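Been asked a few times what rules we use when somebody wants to add a simulated scene to the shared set at Julstead. Writing them down in one thread so I can link to it.

1/ Every scene gets a written task before anyone builds anything. One sentence, plain verbs. If two people read the sentence and would reset the objects differently, it goes back.

2/ Units are meters and kilograms. We had a batch come in from the Vimska exporter in centimeters and lost most of March to it. The import check now refuses any object with a side longer than the table it is supposed to sit on.

3/ Mass and friction are set per object and written in the object file. No defaults. If you guessed, write "guess" in the notes field. A guess that is labeled is fine with us.

4/ Collision shapes get looked at separately from the visual mesh. Turn the visual mesh off and check. Thin flat things and anything with legs are where most of the bad ones are.

5/ Camera poses are stored with the episode, for every camera, at every step. Wrist view included. State which way is up in the mount frame. The Huerta arm and the older one disagree on this and both are allowed, as long as the file says which.

6/ Do not rotate wrist images to make them look level. Policy sees what the camera sees. If you need a level view for a slide, make a copy and keep it out of the data folder.

7/ Randomization ranges go in the config. I want to see the low end and the high end for light, texture and object position. "Moderate" is not a range.

8/ Keep clutter in. Background furniture and wall items stay in the scene file and get names like everything else. Unnamed objects fail the check.

9/ Shadow quality is a fixed setting for the whole set. Low is OK. Mixing low and high inside one task is not, and we reject for it.

10/ 300 episodes minimum per task. Failed ones stay in and get the fail flag. Last round a contributor sent 152 and all of them were successes, so we asked for the rest of the folder.

11/ Seeds are logged. Same seed, same machine, same first step. If that doesn't hold, open a ticket before you send anything.

12/ 2 reviewers per scene, and neither can be the person who built it. Each one replays at least 10 episodes from the wrist view start to finish. Scrubbing through doesn't count.

13/ Gripper limits in sim match the limits on the real unit. Opening width, closing speed, max force. Brosunov changed theirs with a firmware update and we had 127 episodes that the hardware could not have done. Those are in a separate folder now and not used for training.

14/ Put the sim version in the file header. Full version string, with the patch number.

15/ Anything that breaks one of these can still be submitted under "experimental." It won't be mixed with the main set and it won't be in the numbers we report. 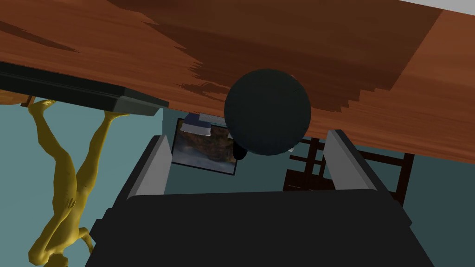 16/ On licenses: every mesh and texture needs a source line. If you made it yourself, say so. Scenes with a blank source line sit in the queue until somebody fills it in, and the reviewers are not going to do that for you.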